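How a Home-Built Robot Arm Learns to Pick Up a Cloth

Plenty of people build robots in factories. A few build them in a spare room, or in a shared workshop where neighbors use the same tools and benches. Our robot arm is called Heko. It was put together at the Prieto workshop, on a bench by the back window, and it has one main job for now: picking up pieces of cloth.

That may sound like a small job. You do it every time you grab a sock from the floor. For a robot, cloth is one of the hardest things there is.

What is a robot arm?

A robot arm is a machine that bends and turns in a few places, a bit like your own arm. The places where it bends are called joints. Each joint has a motor inside it. When the motor turns, that part of the arm moves.

Your arm has a shoulder, an elbow and a wrist. Heko has those too, plus a couple of extra joints that let the wrist twist and tip. The parts between the joints are called links. The links on Heko are hollow, so the wires can run through the inside and stay out of the way.

At the end of the arm is the gripper. A gripper is the robot's hand. It can have two fingers, or three, or even a suction cup. Heko's has two.

Making the fingers

Heko's fingers were made on a 3D printer. A 3D printer melts plastic and lays it down in very thin lines, one layer on top of the last, until there is a solid shape. One finger took 7 hours to print. If you run your fingernail along the side, you can feel the layers as tiny ridges.

The first fingers were too short. The knuckles of the gripper bumped into the table before the tips got there. The next ones were longer but too thin, and they bent when they squeezed. The ones on the arm now are thick at the bottom and get narrower toward the tip. The thick part makes them strong, and the narrow part can get under the edge of something flat.

The inside of each finger matters most, as it does the holding. Smooth plastic is slippery, and cloth slides right off it. You can test this at home. Try picking up a T-shirt with two plastic rulers, then wrap a rubber band around each ruler and try again.

How does the robot see?

Heko has a small camera on its wrist. It looks forward, past the fingers, so the fingers are nearly always in the picture. When the arm moves, the view moves with it.

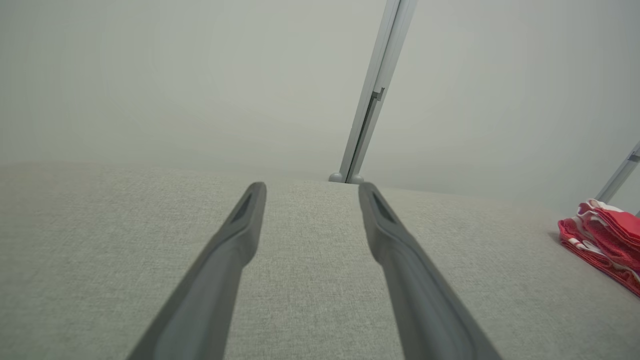
Prieto workshop, March

The two gray fingers are wide apart, with a gap between the tips. They look huge next to the metal pole behind them. Things close to a camera look big, and things far away look small. You have seen this if you have ever held up your thumb and covered a whole house with it.

Off to the right is a crumpled red cloth, lying on gray fabric. A person sees it right away. A robot's computer does not see "a cloth." It gets a long list of numbers, and the numbers say how much red, green and blue there is in each tiny dot of the picture. The tiny dots are called pixels. Where lots of red pixels sit side by side, the program can mark that patch as something worth looking at.

Red on gray is an easy case. A gray cloth on gray fabric would be much harder, and the program would have to look for shadows and folds.

Why cloth is so hard

Think about a wooden block. It has the same shape on the floor as it has in your hand. If a robot learns how to pick up that block once, it knows a lot about picking it up again.

Now think about a towel. Drop it twice and it lands in two different shapes. It can be flat, rolled, bunched up or half inside out. When you lift one corner, the rest of it moves and the shape changes again.

A soft surface makes it trickier. On a hard table, the fingers can come down until they touch, and the table stays where it is. A cushion sinks when you press on it. Press too hard and the gripper may pinch the cushion cover along with the cloth.

Learning by practice

Nobody can write a rule for every shape a towel can make. So Heko learns from being shown. A person moves the arm with a hand controller and picks up the cloth, and the computer saves what the camera saw and how each joint moved. Then they do it again, with the cloth in a new place.

The computer needs a lot of these turns, and it saved over 50 of them before the first real test. In that test, Heko closed its fingers on the air next to the cloth and lifted nothing very carefully. After 72 turns it did better, but it still missed when the cloth was far off to one side. More practice with the cloth at the side was the next step.

The program that sorts all the saved turns is called Jurnex. The motors are run by a small control board called Kosudum. The two talk to each other through a cable, many times every second.

Staying safe

Robot motors are strong and do not notice if your hand is in the way. In the workshop there are 2 rules for anyone near the arm:

Keep hands and hair away from it when the power is on.

Know where the stop button is before it starts moving.

The stop button cuts the power to all the motors at once. Anyone may press it, at any time, and they do not have to ask first.

Words to know

Gripper - the part of a robot that grabs things.

Joint - a place where the arm bends or turns.

Link - a stiff part between two joints.

Pixel - one tiny dot in a digital picture.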